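Report on the Visit to Nuvcombe Arena

Members of the Fotwood Basketball Association visited the arena in July as guests of the Nuvcombe club. Ilse Kuhlmann, head of player services, received the party at the main entrance and led the tour, which lasted 60 minutes.

The practice hall has 2 full courts and a gallery seating 867. Strength work is done on the lower level, next to the treatment rooms.

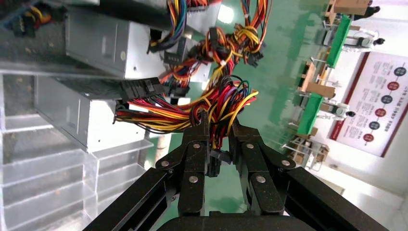

Players returning from knee injuries train separately for the first 40 minutes of each session — a rule the club adopted after its playoff series against Varkis. The party then watched the Yensuk youth squad practice free throws. The association thanks Ms. Kuhlmann and her staff.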